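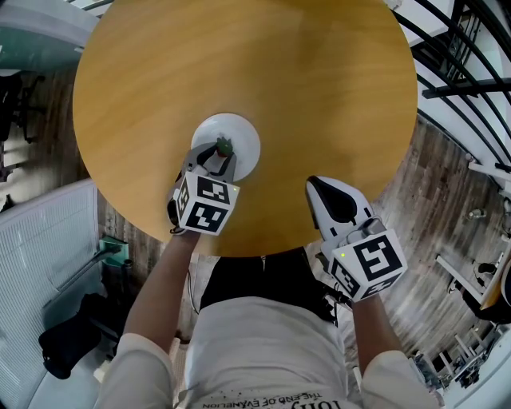

*Fig. 2. Round wooden table, white plate at the middle, small green item on the plate.*

## 3. Placing and levelling the table

The Remholm leaflet says any floor will do. I doubt it. Most of the floors I have seen in Vustthorpe slope, and a pedestal table shows it sooner than one with legs at the corners.

1. Stand the table where it will live. Levelling it in the hall and then carrying it through is wasted effort.
2. Lay a spirit level across the top, then turn it a quarter and read it again.
3. Wind the feet in or out by hand, half a turn at a time. The maker claims you never need a spanner. You may well need one for the last foot.
4. Press down on the rim at 6 places. If it rocks, go back to step 2.
5. Tighten the lock nuts and check the level once more - they tend to shift things.

**Caution:** Do not lift by the rim. Two people should carry the table by the base.

**Note on felt pads:** Pangaribuan pads are sold as lasting for years. Mine were fitted in December and had worn flat by the next month. Check them when you sweep.

### 3.1 Oiling the top

Hullusov oil is said to dry overnight. Allow 2 nights, and longer in a cold room.

1. Wipe the top with a barely damp cloth and let it dry.
2. Rub in a thin coat along the grain.
3. Wipe off the extra after some 7 minutes.
4. Lay used cloths flat outdoors to dry. **Oily rags left in a heap can catch fire.**

For "heatproof to any pan", see section 6. I would use a mat.

Revised by Azlan Tambunan, Tuesday, January 24, 2023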